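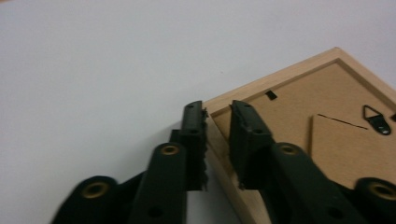 Can a person find water with a forked stick?

A person can find water with a forked stick, a coat hanger, or a blindfold, provided there is water under most of the county to begin with.

I said this to Ylva Eide across her kitchen table and she went on buttering her bread.

"He found the Hendry well," she said.

"The drill found the Hendry well."

"He told the drill where to go."

Ylva had been buying water by the truckload since July. Her old well had gone to mud and then to a kind of cough, and she had moved her showers to my house, Mondays and Thursdays, with her own towel and a bag of oranges for rent. I didn't mind the showers. I minded the envelope on the counter with SJÖBERG written on it in marker and $1000 in it, in twenties, for a man who was going to walk around her pasture with a stick.

"You could put that toward the drilling," I said.

"The drilling is separate."

"I know it's separate. That's what I'm saying."

"Kerstin," she said, "you can come and watch or you can stay home, but I'm not going to listen to it both places."

I came and watched.

He was younger than I wanted him to be. I had been ready for an old man with a beard and a line of talk, and Sjöberg was maybe thirty-five, with a company jacket from some job he didn't have anymore, and he shook my hand and asked if the fence was hot. The stick was peach. He'd cut it that morning, he said, and he showed me the wet end as if I'd asked for a receipt.

"Do you look at the state maps?" I said.

"I've seen them."

"Before you come out?"

"Not for this one."

"But you noticed the willows."

He looked over at the willows, down where the pasture dips, and then back at me, very pleasant. "Sure," he said. "They're right there."

He didn't go near them. I'll give him that, or I'll give him that he was smart enough to know I'd be waiting for it. He started at the gate and walked uphill, which made no sense to me, holding the fork out with his palms turned up. Ylva stood with her hands in her sleeves. I watched his wrists. Anybody who has read one article on the subject knows to watch the wrists. The grip is what does it. You bend the two arms outward until the whole thing is loaded like a mousetrap, and then the smallest tilt of your hands sends the point down, and it feels, they all say, like something pulled.

His wrists didn't do anything I could see. The point went down hard, on bare high ground next to a rock, and he stopped.

"Seventeen," he said.

"Seventeen what?" I said.

"Feet. Might be a bit salty at first."

I laughed out loud. There isn't a well on that road under a hundred. Mine is deeper than that and my place sits lower than hers. Sjöberg pushed a wire flag into the dirt and didn't seem bothered. He took the envelope from Ylva and put it in his jacket without opening it, and I thought that was the slickest thing he'd done all morning.

"What happens if it's dry?" I asked him.

"Then I give it back."

"All of it?"

"All thousand," he said. "I've done that 3 times." Or he said he had. I asked him which three and he told me, with the names of the roads, and I wrote them on my hand to check later.

The Ustent crew came on Tuesday. Ustent is the only outfit that will drive up from Flendville for a single hole, and they charge like they know it. The driller set up over the flag and I asked him whether he believed in this stuff.

"I believe in where the customer wants it," he said.

They hit water before I had finished my coffee. I was standing next to the truck. It came up gray and then brown, and it ran off down the hill toward the willows as though it had known about them the whole time. The driller read his depth off the rods and wrote it down and I made him show me the sheet. I won't put the number here. Ylva has told it to everyone in the county and you can ask her.

"Shallow water," I said. "Perched, probably. A little pocket sitting on clay. It'll be gone by August."

"Taste it," Ylva said.

"I'm not going to taste it, it's full of mud."

She put her finger in it and then in her mouth, a woman of seventy, and made a face. "Salt," she said.

The driller wanted to keep going down, and for once he and I were on the same side. She wouldn't let him. He shrugged and set the casing, and a few days later a man put in a Taris pump, the small one. By the end of the week she had stopped coming over on Mondays.

I did check the roads. Two of them have houses with dry holes and people who say yes, he brought the money back, nice fellow. The third road I couldn't find. I've driven out there twice. It's possible I wrote it down wrong, since by the time I got home I'd washed a few dishes and half of it was gone.

In January I walked over to see the well. There was ice on the grass around the cap. Ylva filled a glass at the sink and set it in front of me and went back to her crossword, and I held it up to the window. It was clear. I know what a pocket is. I know a wet fall will fill one and a dry summer will empty it, and that one hole in the ground isn't evidence of anything. I said so.

"Seven letters," said Ylva. "Stubborn."

"That's eight."

"It's the clue, Kerstin."

I told her we'd see in August. I drank some of it. Then I asked her, because I was curious how he'd cut it, whether he had left the stick.

"It's in the shed," she said. "Behind the rakes. Put your boots on, it's slick."

Comments

marlow_t
My grandfather witched wells for forty years and never took a dime for it. A thousand dollars, good grief.

Pat in the valley
So was it seventeen or not?? You can't just not say.

deepwell
Geologist here. Perched water on a hilltop is perfectly possible, and so is the salt. The narrator is right and I'd still want to know how he picked the rock.

Pat in the valley
I'm going with seventeen.

June R.
Is the answer to the crossword "adamant"? It fits. I liked the oranges.

Contact the editors | Copyright remains with the authors | Back to top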